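Before we sign for anything: earbud handling, the gallery

Posted by Verna Holloway, Sat 16 May

I said I would put these up before the spending meeting, so they are up. Most of you have seen the quote and few of you have seen the work, and I would like people to look at the second before arguing over the first. My views follow, and they are not as cheerful as the brochure's.

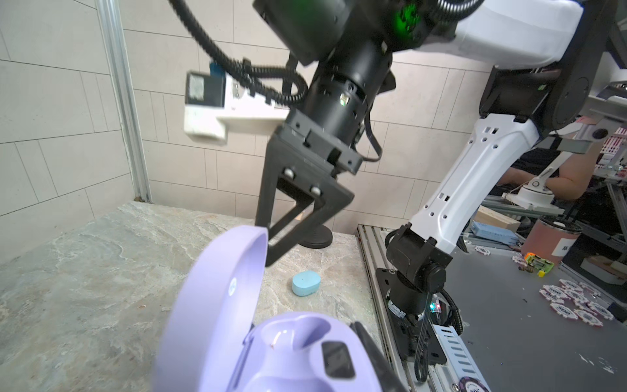
Purple charging case, lid up, with a gripper jaw against the base. A second arm is over the table and a third runs down to the frame on the right.

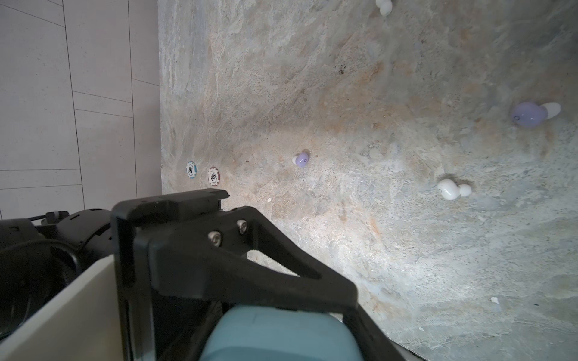 Earbuds lying on the stone top, lavender and white, with two poker chips near the edge.
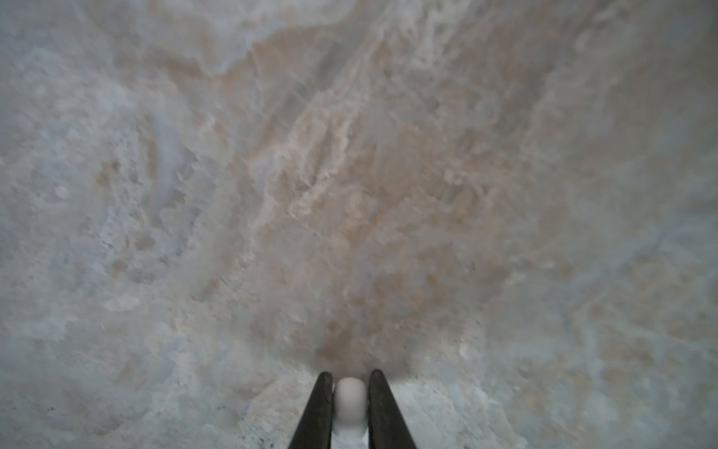
Close in, fingertips either side of something white and rounded.

Now the money. Skasano want us to commit to a cell for the returns bench, where earbuds come back in whatever state the customer left them and have to be put in their cases, checked for charge and sorted. It is dull work and we struggle to keep people on it. I have no quarrel with looking for help there. My quarrel is with the way the help has been priced.

The quote has a headline figure for arms and then a page of what they call site items. I went through that page in February with a pencil and came out unhappier than I went in. Mounting is separate. Cables are separate. The fingers are separate, and they are the part that touches the product. We have been told to allow 1350 for spare fingers and fixings over the first year, and when I asked what that was based on I was told it was typical. Typical of what? Their other customers are packing boxes. A box has flat sides.

Earbuds are small, shiny and curved, and they roll. Anyone who has dropped one under the bench knows this. A person picks one up, turns it round in their fingers without thinking and pushes it home the right way up. Left goes in left. I want a price for a machine that does the whole of that, and what I have is a price for a machine that may do it after a period of teaching, with the teaching charged by the day.

The teaching is where I would ask everyone to slow down. Skasano's plan has 300 runs per product before they will talk about acceptance. We stock a good many shapes of earbud and the makers change them whenever they feel like it. Each new shape, as far as I can make out from the paperwork, starts the meter again. I asked for a fixed price per new product and was offered a workshop.

Favent, to be fair to them, sent a shorter quote with fewer surprises in it. They are dearer at the top and cheaper by the bottom, at least on my sums. They also admitted in writing that white earbuds on a pale surface give their cameras more bother than coloured ones. I would sooner buy from someone who tells me that. Against them, their support desk keeps office hours and our late shift doesn't.

Karakaya I have left out. They wanted a deposit before they would show us anything, and I don't pay to be sold to.

Then there is Zullow, who would rent us the kit for 90 days with the option to buy. I was suspicious of this because renting is usually the costly way to do anything, and it still may be. The monthly charge includes wear parts, though, and it would put a stop date on the argument. If the thing can't close enough cases by the end of the rental, it goes back in the van. I have asked them to put collection costs in the contract and am waiting to hear.

Things I want settled before anybody signs, whichever firm it is:

Who pays for damaged stock. A scratched case can't go back out as new, and all three firms have gone quiet on this.

What counts as a success. The earbud seated and the lid shut, in my book. One of the draft agreements counts a pick as a success the moment the item leaves the table, and I have struck that out.

Floor space and bench space. We lose one bench whichever way we go, and the drawing we were given has no room on it for a person to stand and refill the tray.

The surface. We have been talking as though any worktop will do. I would like a quote with the top included, in a plain colour, and another without, so we can see what they think a worktop costs.

Training for our own people. There is one day in the Skasano price. One day is enough to learn where the stop button is.

Replacement cameras. They sit out by the fingers, where everything gets knocked. I have asked for the price of a single one, fitted, and how long we would wait for it.

I know some of you think I have made up my mind. I haven't. If a rental shows me earbuds going into cases at a decent rate through a late shift, with our stock and our staff and without an engineer from the supplier hovering beside it, I will sign the form myself. What I won't do is put next year's whole equipment budget against a demonstration, because we did that with the label printer and it is still under a sheet by the loading door.

There are 9 lines in the Skasano quote marked "to be confirmed". I have written to them asking for each to be confirmed or taken off, and I will add the replies to this page as they come in. Anyone who wants the full quotes can have the folder from my desk, provided it comes back the same day with all the pages in it.

Comments to me before the meeting, please, and in writing if they are about the returns bench rota, which is a separate matter and not on the agenda.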